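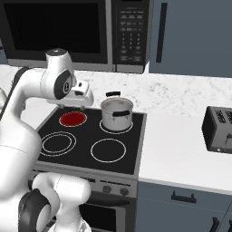
Brolora Robotics Club runs a simulated kitchen challenge each year for high school students. Teams write a program for a robot arm, and the arm has to finish a set of household jobs in a computer-rendered kitchen. In the stove task, the pot is on the rear-right burner and the rear-left one is glowing red, so a program has to tell the burners apart before it does anything with the pot. The questions below are the ones we get most often from new members and their parents.

Who can join?

Anyone enrolled in Years 9 to 12. You don't need to attend Bendau College, although we meet there. Students from other schools should sign in at the front office and bring a parent consent form to their first session.

Do I need to know how to program?

No. The first four sessions cover basic Python, and returning members help out at each table. If you already program, you can skip these and start on the practice tasks.

Do I need to buy a robot?

No. All club work up to the final is done in the simulator. You will need a laptop that can run it, or you can use one of the computers in the lab. School tablets won't work.

What does it cost?

Membership is $85 for the year. It covers the software, your competition entry and a club shirt. Travel to the final is extra. If the fee is a problem, email Athina Vasilakis, who looks after enrolments, and she will sort it out with you privately.

How big is a team?

Three to five students. You can sign up with friends or ask to be placed. We try not to put more than two first-year members on the same team.

What are the tasks?

There are six, all in the same kitchen. They include switching a burner on or off, moving a pot, opening the microwave, opening a cupboard and pressing down the toaster lever. The sixth task is kept secret until the day of the regional round. The starting position of the arm changes between runs, and so do the positions of loose items, so a program that replays one fixed set of movements will score poorly.

How is it scored?

Each run has a limit of 500 simulation steps. Teams get points for finishing the task and for finishing it early, and lose points for hitting the cabinets, the benchtop or the appliances. The maximum for the regional round is 800 points. Last year's top team, Savex, finished on 655.

Does the arm need to touch the burner to turn it on?

No. The burners are worked by the control knobs. New teams often send the gripper to the burner itself and lose points for hitting the cooktop.

Can we use code from the internet?

Yes, as long as the licence allows it and you list it in your team notebook. Judges will ask you to explain any part of your program. Code that no one on the team can explain doesn't count towards your score.

Our arm stops partway through a reach. What's wrong?

Usually one of the joints is at its limit. Open the log and look for error 1305, then try approaching the target from a different side. If the log is clean, bring it to Sơn Huỳnh at the next session. Please save the log before you restart, as it gets overwritten.

When does the club meet?

From 3:45 pm to 5:30 pm each week of term, in the computing lab. The regional round is in August. There are no sessions in the holidays, but the simulator can be used from home at any time.

Can parents come along?

Parents are welcome for the last half hour of any session and for all of the regional round.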